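3.2 The open sandwich as a unit of assembly

Of all the meals we followed in the Bastby households, the cold supper gave us the most to think about. It looks like the simplest meal of the day. Nothing is cooked, the table is laid in a minute or two, and most people told us at first that there was nothing to say about it. Then they went on to talk for half an hour! We came to love these conversations, and much of this section comes out of them.

Our starting point is the distinction Wendt drew in her earlier kitchen study between meals that are served and meals that are built. A served meal arrives on the plate more or less finished. A built meal is put together by the eater, layer by layer, and every layer is a small decision that the next one has to live with. The open sandwich is the clearest case of a built meal we know. It has a base, it has an order, and at nearly every stage it could be declared finished and eaten.

We use the word "stage" for any point at which the eater's hands could leave the plate. Bread alone is a stage. Bread with a leaf on it is another (Figure 4), and it turned out to be the one people disagreed about most.

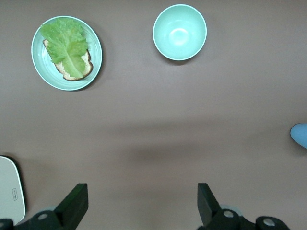 Figure 4. Second stage of an open sandwich: one slice of bread with a ruffled lettuce leaf, on a round plate, with an empty bowl beside it. Part of the slice is still uncovered.

In 9 of the 14 households the leaf went on directly after the bread or its spread. The reasons given were mostly about keeping the bread from getting soggy: a leaf underneath holds off tomato juice and pickle brine long enough for the sandwich to be eaten in peace. Others put the leaf on top, at the very end, and were just as sure of themselves. One retired baker in Arnen said that a leaf at the bottom "makes everything slide," and showed us with a slice of cucumber and great conviction. Both camps are right about something. The leaf does protect the bread, and it does make a poor floor for anything round and wet.

Coverage was the second question. We had expected people to tear or fold a leaf until it matched the slice, and we prepared a coding scheme with that in mind. Very few did. A leaf was chosen from the head by eye, laid down whole, and left to stick out on one side and fall short on another. Gerd Albers, who coded the first set of visits, proposed that we record overhang and bare bread separately, and this proved a wonderful improvement. Bare bread near the crust was often left on purpose – a place to hold the slice. Overhang was hardly ever remarked on, except by parents, who trimmed it for small children.

The third question concerns what stands next to the plate. We logged bowls, boards, jars and lids as part of the layout whether or not they held anything, and we recommend this to anyone repeating the work. An empty bowl at the start of supper can have several uses ahead of it: scraps, a side salad, olives, the yogurt that follows. In the Driltel visits in April, bowls set out empty were filled late in the meal or went back to the cupboard clean, and both outcomes tell us something about how the person who laid the table pictured the evening. Matching pieces were often put out together out of habit, as a pair, with no plan for the second one at all.

Taken together, these three questions (order, coverage, neighbors) give us the coding sheet used in Section 4. The sheet fits on 2 pages and can be learned in an afternoon, and we have enjoyed watching new coders begin to argue about lettuce.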